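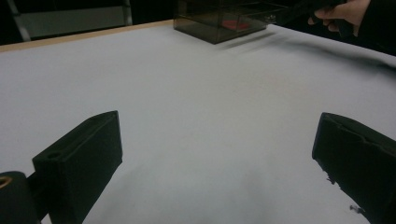
Session 3: Covering the Work Table

Apr 17, 2019
By the Textiles Basics teaching team, Bulness

Home | Courses | Handouts | Room Bookings

Welcome back! Today is all about the cloth under your work, and I love this session — a good table cover changes how you see everything you put on it. A pale, matte cover is my favorite for hand sewing and pattern work. Dark thread shows up right away, and there is no glare to squint through.

Measuring

Measure the tabletop first, then add your overhang to both sides. Our long practice cloth is 245 cm before hemming. Write down the finished size and the cut size separately, please! Mixing them up is the most common slip in the homework.

Laying the cloth

1. Wipe the table and let it dry.
2. Fold the cloth in half lengthwise and set the fold along the middle.
3. Open one side, then the other. Keep your hands flat and wide.
4. Smooth from the center out. Faint, soft wrinkles are fine for sewing. For cutting, press them first.
5. Look along the far edge. If a strip of wood is showing and you wanted full cover, pull the whole cloth over — tugging one corner puts it on a slant.

Reading the surface

Light matters more than people expect. A plain cloth can look brighter in one spot and grayer in another even when the color is the same all over. Try moving a lamp and watch the gray patch travel. It's a great little experiment, and it will help you when we match fabrics in August.

Before next class

Read the Lysenko chapter on plain weaves. Bring a cloth of your own, washed and folded, and your notes on its size. Pins go back in the tin before any cloth comes off a table.

Related handouts
Plain Weaves and How They Drape
Hemming a Long Edge
Pressing Without Shine
Room 626: Lamps and Outlets
Ernumbridge Fabric Swap Notes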